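## 4. Table clearing with a hand-held gripper

Draft of 29 Jun 2026, still missing the appendix tables.

Section 3 covered the shop-floor jobs (bin to tray, part flipping). Now the household side. We picked table clearing for a dull reason: everyone asks for it, and it sounds solved. A person does it while talking on the phone. The machine has to find each item, get to it, close on it, lift, carry, let go. Six steps, each one can fail and most of them did at some point.

### 4.1 Setup

Demonstrations were collected with the Brulby hand-held gripper. Two fingers, parallel close, operator holds the body and works it like a pair of tongs. The wrist view is the only view the policy gets. No overhead camera, no depth. We had a depth stream in January and dropped it, too many holes on shiny items.

The policy is Stunance, same network as in Section 3, retrained from scratch on table data only. We tried starting from the shop-floor weights. It learned faster and then ended up in the same place, so we left it out to keep the comparison clean. Total training set is 1964 demonstrations, split over two sites, Planditz and Tarigan. The Planditz tables are mostly plain and pale. Tarigan has more clutter, more colors, and worse light in the afternoon.

Items: wrapped snacks, napkins, cups, spoons, small boxes. Nothing breakable, nothing with liquid in it. A real kitchen table has both, so read the numbers below with that in mind.

### 4.2 The approach phase

Most earlier write-ups (ours too) score the grasp and skip the approach. For tidy lab scenes that's fine, the item starts right between the fingers or close to it. On a full-size table it isn't. The item can sit far out toward a corner of the view, partly missing, and the policy has to decide to go there with very little to look at. Figure 4 is typical of the views that gave us trouble.

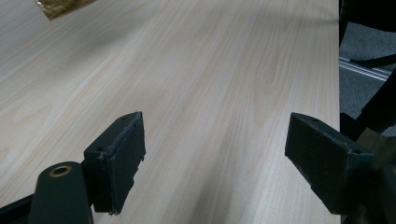
**Figure 4.** Wrist view in the approach phase. Fingers open over bare wood grain; gold-colored wrapped item at upper left, only partly in view.

Three things about views like this one. First, the target is small and at the border. After resizing to network input it is a handful of pixels, and the crop augmentation we used in early runs could remove it completely. So the network was sometimes being told to move left toward nothing. Turning the crop down fixed a good part of this. Should of caught it sooner.

Second, texture. Wood grain has long lines and swirls, and the attention maps light up on them, more so than on plain white tables. We do not know if this hurts. Covering a table with plain paper moved the success rate a little, inside the noise.

Third, table edges. In Figure 4 the tabletop ends on the right and there is carpet past it, with a bright metal strip running across. Strong edges and highlights off the table pulled the gripper the wrong way in some trials. Operators ignore the floor without thinking about it. The policy has no such habit unless the data gives it one, and ours mostly had the table filling the view.

### 4.3 Results

We ran 82 trials per condition, one item per trial, starting pose drawn at random over the table. Success means item in the bin, no help, inside the time limit.

With the item near the center at start, the policy cleared 71 percent. With the item at the border of the view, 26 percent. Same items, same tables, same weights. Most of the gap is approach failures: the gripper drifts, stops, or closes on empty table. Once the fingers got to the item the grasp rate was close in both conditions.

Wrapped snacks were the worst class at the border and among the best in the center. Foil changes a lot in appearance as the wrist moves. From far away it can be one bright patch, and then at grasping distance it has plenty of creases to lock on to. Soft wrappers also forgive a sloppy close, cups don't.

A simple search move helped. If the policy stalled for 10 seconds we backed the wrist off, widened the view and let it try again. That took the border condition to 43 percent. It also made the whole thing slower, and watching it clear a table was kind of painful. Our operator Meinrad Rüegg did the same layouts by hand with the gripper and did not miss an item, including the ones at the border.

### 4.4 So, can it do the chore?

Not yet, not at a level anyone would pay for. A table with several items on it needs every pickup to work, and the failures add up quick. Even at the center rate, a full clear without help is less likely than not once there are three items out.

What we would not conclude is that the fingers are the problem. Pads show wear after a long collection run, and we swapped them between sites just in case, but the failure mix stayed teh same. The weak spot is knowing where to go. More demonstrations with far-off starts are the obvious next step, and the Tarigan set is being extended that way now. A second, wider camera is the other option. We held off on it for this paper since it breaks the match with the shop-floor setup in Section 3.

Per-item counts go in Appendix B. Multi-item runs are in Section 5.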